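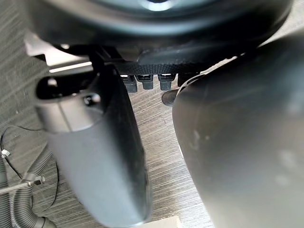
How to Clean a Gray Laminate Floor Without Making It Worse

Gray laminate with a wood-grain print was sold to a lot of us on the promise that it hides dirt. It hides dirt the way a toddler hides behind a curtain. Crumbs vanish, fine, but every streak of dried cleaner shows up the moment the sun gets low, and you find yourself tilting your head at the floor at 7 p.m. like a jeweler.

I have cleaned mine badly for years and reasonably well since August. What follows is the reasonably well version. It takes me 40 minutes for the living room and hallway, and I am not fast.

What you need

A soft broom, or a vacuum with the beater bar switched off
A flat mop with a microfiber pad, plus two spare pads
A bucket
A spray bottle
Dish soap, the plain kind
A dry towel you have stopped caring about

You don't need a steam mop. I own one. It lives in the closet and we don't speak. Steam gets into the seams between the boards, the core swells, and you end up with little ridges you can feel through your socks for the rest of the lease.

Step 1. Clear the floor

Move the chairs, the shoes, the basket of things that are going upstairs someday. Mopping around furniture leaves a tide line in the shape of your laziness. Heavy pieces can stay put, but lift the light ones. Dragging is how scratches happen, and felt pads only help if they're still attached, so check them while the chairs are upside down. Half of mine had slid off to one side and were collecting hair.

Step 2. Get the grit up

Sweep or vacuum along the length of the boards, then once across. Grit is what scratches laminate, and a mop will happily push it around for you. Do the edges by hand with a dry cloth if your vacuum is as bad at corners as mine is.

If you have a pet, do this step twice. My neighbor Orysia Melnychuk has two cats and does it three times, and she still finds a tumbleweed under the radiator.

Step 3. Mix something very weak

Fill the bucket with 80 ounces of warm water and add one teaspoon of dish soap. It will look like nothing. Resist adding more. Nearly all the haze people complain about is old soap, faithfully reapplied every weekend.

Pour some of the mix into the spray bottle and keep the rest for rinsing pads.

Skip anything that promises shine. I used a polish called Zenditz for most of a winter and the hallway took on the look of a glazed donut. Getting it off took three evenings. Skip wax and oil soap too, as laminate has nothing for them to soak into.

Step 4. Mop damp, in small patches

Wring the pad until it stops dripping, then wring it again. Mist a patch the size of a bath mat, mop it in the direction of the grain, and move on. The floor should dry on its own within a minute or so. If you can see puddles in the seams, you're too wet — grab the towel.

Work backward toward the door. I mention this having once finished in the far corner by the window, where I stood for a while and considered my life.

Swap the pad when it turns the color of the floor. With gray boards this is harder to judge than you'd think, so I just change it at every doorway.

Step 5. Deal with the spots

Black scuffs: rub with a dry microfiber cloth first. Plenty of them give up right there. For the stubborn ones, a clean white pencil eraser works.

Gum or candle wax: hold a bag of ice on it, then lift it with a plastic scraper. An old store card does fine.

Marker or nail polish: a little rubbing alcohol on a cloth, never poured on the boards. Try it behind the couch first.

Mystery sticky: warm cloth, hold for 60 seconds, wipe. Don't sniff it. Knowing doesn't help.

Step 6. Go over it dry

Put a fresh, dry pad on the mop and run it over the whole floor. This takes five minutes and does more for streaks than anything in a bottle. If the streaks are still there, you've got buildup from before; mop once more with plain water and dry it again. Mine needed two rounds of that.

How often

Sweep every couple of days. Damp mop every two weeks, or after guests with opinions about shoes. The strip in front of the sink gets a wipe whenever I notice it, which means whenever someone is coming over.

Put a mat at the door, one without a rubber back, as rubber can stain the surface. Then wash the mop pads without fabric softener, and hang them somewhere they'll dry before you need them again.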